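Ticket: Bowl-on-plate task, width reading sticks at 2 mm
Project: Jinidard
Site: Ernholm
Opened: 16/05/2018
Status: Open, workaround in place

Reported problem

Recording the table-setting task with the hand-held grippers. After a long session the width reading on one gripper stops at 2 mm and stays there when the fingers are opened again. The track of the hand is fine. Only the finger channel is wrong, so the robot would learn to arrive at the bowl already closed.

Steps tried

1. Restarted the Hamdy logger with both grippers plugged in. Reading came back, then stuck again on the next long run.

2. Opened the fingers over the red plate with nothing between the pads and compared the log with a ruler. The two did not match. 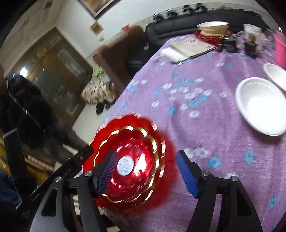
3. Swapped the cables over. Fault stayed with the same gripper, so the cable is ruled out.

4. Cut the recordings to 800 frames each and zeroed the width before every one. No sticking so far.

5. Went back to the full task with the short recordings: one finger each side of the rim, close, lift, set down. The foam bowl gives a little if squeezed hard, so please close gently.

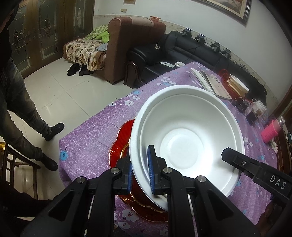
The log from step 5 has been sent to Tustidmont along with one of the faulty ones. The first 200 frames of the faulty file are good and can be kept for training if the rest is trimmed off.

Still to do

Find out why the zero drifts on long runs. Until then keep to step 4 and check the width trace before saving.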